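Workshop tips: sharing a bench with a robot arm

Set the speed limit before anything goes on the bench. For work inside a computer we keep ours at 5 per cent, and at 20 per cent for moving empty trays.

Unplug the machine from the mains, press the power button once and leave it for 2 minutes. Lay it on its side with the cover off. Brackets and shrouds that have come out go to one side, clear of the arm's path.

Approach from above. Sideways moves near memory latches and capacitors are where boards get broken. Teach a safe height over the tallest part and go back to it between picks.

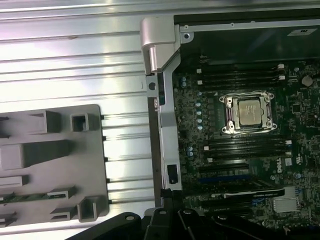
Glória Amaral would add a rule about hands: no reaching into the case until the stop button is in and the light is red, even for a dropped screw. She also wants the button on the side you stand, within reach of your weaker hand.

Wipe the fingertips with a dry cloth at each change of job. Check the grip force on a scrap board first, and write the setting on the job card.

Sleeves rolled, lanyards off. Park the arm before you put the cover back on.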